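February 21, 2026

Sponsorship forms day. Writing this up while I still remember which pile is which, mostly so Debashish Thambiah can pick it up if I'm away next week.

Where we'd got to: the Momunton walk last October had 40 walkers and brought in £2655 once everybody had paid up, which I was thrilled with, but the forms were a mess. People wrote pledges in the margin, people put "per mile" in the flat amount column, and one sheet had clearly been through the wash. I spent two evenings on the phone asking folk what they'd meant by a number with a ring round it. So the job for the spring swim is a form that a tired aunt can fill in at a kitchen table without ringing me.

Version 1 was last year's sheet with the columns widened. Printed a few, took them home, made my family pretend to sponsor me for swimming 40 lengths. Results: my brother wrote his full address in the "first name" box, my mum ticked Gift Aid without reading it and then asked me what it was, and my dad's pledge said "a fiver if she finishes". Which is fair enough, but there's nowhere on the form to put an "if"!

Version 2, changes made this morning:

- Per-length column gone altogether. Flat amount only. Debashish argued for keeping it (some people do like the drama of it) but it causes most of the phone calls and I'm putting my foot down.
- House number and postcode in place of the full address, with a bigger box.
- Gift Aid wording moved above the table so it gets read first. Kept the tick box on each line.
- "Paid" column now has room for a date. Last time it was just a square and I couldn't tell a tick from a smudge.
- Fewer rows per side. I'd rather hand out two sheets than try to read ant writing.
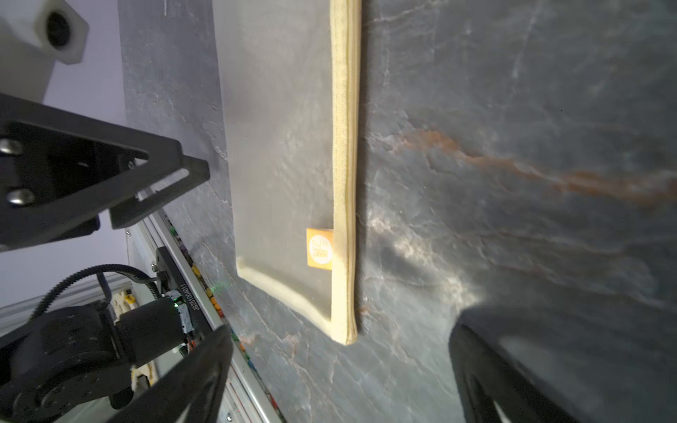 Printed version 2 on the cream paper and immediately regretted it, because pencil doesn't show up well on it and half our sponsors use whatever's by the phone. White from now on. The cream lot can be scrap for the children's table.

Then the collecting problem. Swimmers are going to be carrying a form, a pen and probably some cash, near a pool, and last year's envelopes were useless even on dry land. I want each swimmer to have one thing that everything goes into, and I want it handed back to me whole on the night. Rang the Karunaratne shop about zip pouches and they were lovely about it, said they'd look at a price if we can tell them a number by the end of the month. Haven't heard back from Dostel on the same question. Will chase.

Things a pouch has to do, as far as I'm concerned:

1. Take a folded form without anyone having to fold it four times.
2. Shut properly, so coins don't end up in the footwell of my car again.
3. Let me see whether there's a form in there before I open it. I had so many empty envelopes last time and opened every single one.

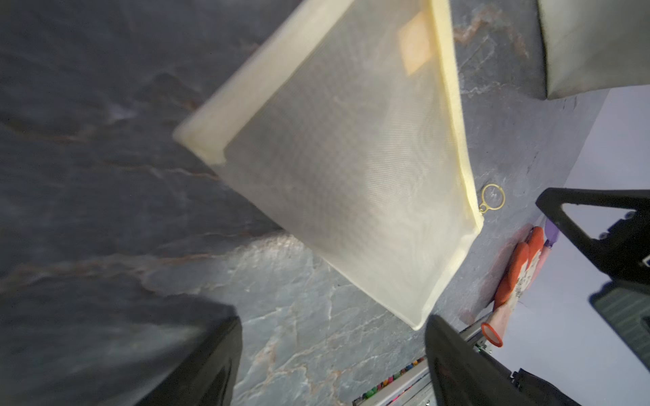
*Mesh pouch, zip side on the right, ring pull at the end.*

Number 3 on that list is the one I keep coming back to. On the counting night we had the whole hall table covered and it took until gone ten, and a good chunk of that was just opening and closing things. If I can sort the full ones from the empty ones by eye we'd be home for the news.

Names on the outside as well. Debashish suggested luggage labels and I think he's right, tied on, with the swimmer's name and form number in marker. Form numbers are new this year by the way. Every sheet gets one in the top right corner before it goes out, and I write it in the book next to the name. If a sheet comes back without a number it's a photocopy and we need to ask where the original went. (Not accusing anybody. It's just that last year we had the same page in twice and very nearly thanked a Mr Whatsit for money he'd only given once.)

Online page: set one up on Burero this afternoon to run next to the paper forms. Took longer than it should have because I wanted the photo the right way up. Target is set at £1000, which is low, but I like a bar that fills up and the swimmers do too. We can nudge it later. The page lets people leave a message and I've turned that on. The thing to watch is anyone who pledges on paper and then also pays online, so I've added a line at the bottom of the form: "If you've given online, please cross your name off here." Not elegant. If anyone can word it better, please do, there's space under this entry.
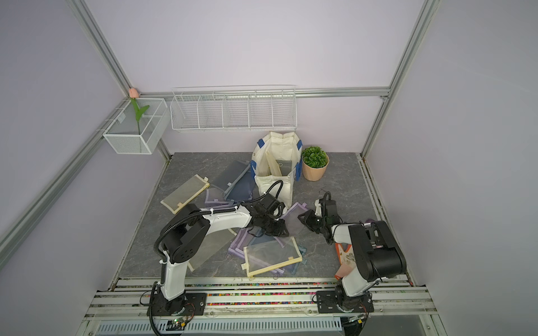 Had a good think about how the swimmers should hand in on the night, too. Last time there was a queue at one table and everyone tipped their things out in front of me while I was still dealing with the person before. This time I want two of us side by side, one taking in and one writing in the book, and nothing gets opened until the swimmer has gone off for their tea. The pouches will end up scattered all over whatever surface we give them, the way the mesh ones are in the photo, so I'd like a box each for "in the book" and "not in the book yet" and no third heap. There is always a third heap. Last year it was under my coat.

Tried reading version 2 aloud to my neighbour over the fence as a last check. She got stuck on "sponsee", so that's gone as well, it just says "swimmer" now. She also asked when the money had to be in by, and I looked, and we hadn't put a date on the form at all. Two versions and neither of us spotted it! There's a line for it now, top left, in bold, left blank until the pool confirms.

Still to do:

- Version 3 on white, with the date line and the "swimmer" change
- Number for Karunaratne (ask how many have signed up, plus spares)
- Chase Dostel
- Luggage labels, markers that don't run
- Debashish to test the Burero page on his phone, it looked squashed on mine
- Find the October book, I think it's in the blue crate with the hi-vis
- Ask the pool about the tea urn

One more thing, the safety pins for the numbers are down to the bent ones. Need a new box before the swim, or no, hang on, they won't be wearing numbers in the water. Scrap that. Do need them for the marshals' bibs though.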